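Progress report to the Medau small grants desk, March
Project: Grarov two-arm bench, Fledell shared workshop
Prepared by Duarte Macedo

Both arms are now mounted and run from one controller. The gripper on the right arm closes repeatably on glass tubes at 18 percent force. Of the last 100 pick attempts, 80 were clean - most of the misses came from poor tube alignment at the start. 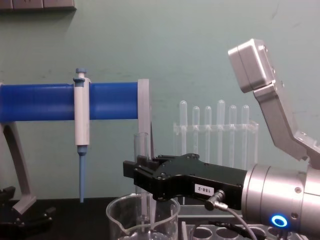 Pipette handling has not been started. It needs a new finger profile, which Du Plessis has quoted at 500 for the pair, inside the remaining parts budget.

Open items are the left arm calibration and a cable guide for the wrist. I request release of the second payment so the fingers can be ordered.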